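Household Tips: News and Feeds on Shared Devices
Posted by Floor Aerts, November 18, 2018

Most homes now receive the same headline on several screens within a few minutes. The settings below reduce the repetition. Menu names vary by phone and tablet.

Breaking news alerts. Keep one news app with alerts on and turn them off in the rest. If two people in the house want different papers, set one paper per phone. Leave weather and emergency warnings alone; they are normally listed under a separate heading.

Kitchen tablet. Log out of personal accounts and use the browser. A logged-in feed will fill up with whatever the last person tapped on. Clear the history every 30 days.

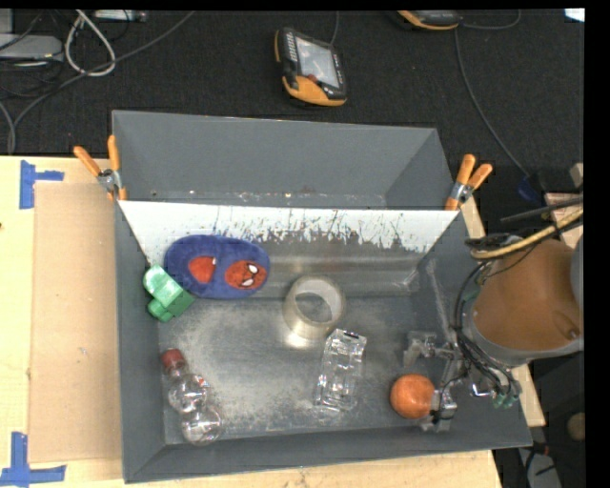

Autoplay. Switch off video autoplay in each app separately. The system setting does not cover all of them, and an update may turn it back on. I check mine in February and again after any large update.

Forwarded stories. Open the link and read the date before passing it on. Old articles come back with a new picture and no other change. For petitions, look for the name of the organizer and a closing date.

Group chats. Mute for eight hours at a time. Oluf Hedegaard wrote in to recommend a second chat for family arrangements only, with links to articles kept out of it. We have used this setup for 18 weeks and dentist appointments are easier to find.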